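Print this page | E-mail this page
14 shares | 2 comments

Recovering a Bin-Picking Cell After a Cable Snag Stop

Prepared by Annick Gauthier, Cell Safety. Reviewed by Takeshi Sakamoto. Revised 2 January 2021.

This procedure applies to the Mestevero picking cell and to any other cell in which hoses and cables are routed along the outside of the arm. It was written after a stop in November, when a hose loop at the wrist caught during a rotation over the bin. The controller reported a torque fault on the last axis and the arm halted with the gripper still below the rim. The operator cleared the fault and restarted, and the second attempt pulled a pneumatic fitting loose. No one was hurt. The cell had completed 1,442 picks since its previous inspection, against a limit of 1,000.

Only persons trained on the teach pendant may carry out the steps below. A second person must be present, outside the fence, with a clear view of the emergency stop.

Before entering the cell

1. Do not clear the fault. Write down the message and the axis number exactly as displayed.
2. Press the emergency stop and confirm that the drives are off.
3. Close the air supply valve and attach your lock and tag. Wait for the gauge to read zero. A gripper finger may move when the pressure drops, so keep hands out of the bin during this time.
4. Enter the cell and look before touching anything. Leave the objects in the bin where they are until the position of the gripper has been recorded.

Checking the hoses and cables

Begin at the wrist and work toward the gripper. The cable loop must be able to open and close as the wrist turns, and no hose should be stretched tight at either end of its travel. Check that ties are firm but do not pinch. Push each hose gently into its fitting and then pull back; a hose that slides out must be cut square and seated again, or replaced.

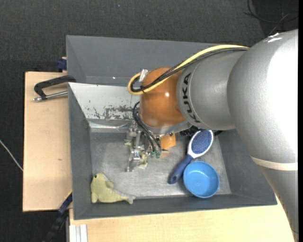
Wrist and gripper over the front bin. The black hoses arc out to the left of the wrist and drop to two green fittings at the gripper.

Particular attention should be given to the point where a hose leaves the wrist. A hose that swings wide can strike the bin wall on a low pick even if it clears easily at the home position. Long or rigid objects near the wall add to the risk, as a handle can slide into the loop when the gripper descends.

Moving the arm clear

1. Leave the cell, close the gate and restore power. Keep the air supply locked off.
2. Select manual reduced speed. Turn the wrist back in the direction it came from, in steps of no more than 2 degrees, until the cable loop is relaxed.
3. Raise the gripper straight up. Do not move sideways below the rim.
4. If the torque reading climbs at any time, release the enabling switch and call Maintenance. Do not attempt to pull the arm through the resistance.

Returning to service

Check that the clamps holding the bin are tight. A bin that has shifted even slightly will make the taught floor height unreliable - repeat the height check if there is any doubt. Restore the air, listen for leaks, and run 10 picks at reduced speed with an operator watching the wrist. Any contact between a hose and the bin ends the test.

Record the stop in the Cendari log, including the fault text and any part replaced. Karine Thibodeau must sign the entry before automatic mode is used again. Replacement fittings are held in the Caron cabinet.

Questions about this procedure should be sent to Trevor Kennedy, Maintenance.

Contact Us | Copyright 2021 Verkulent. All rights reserved. | Back to top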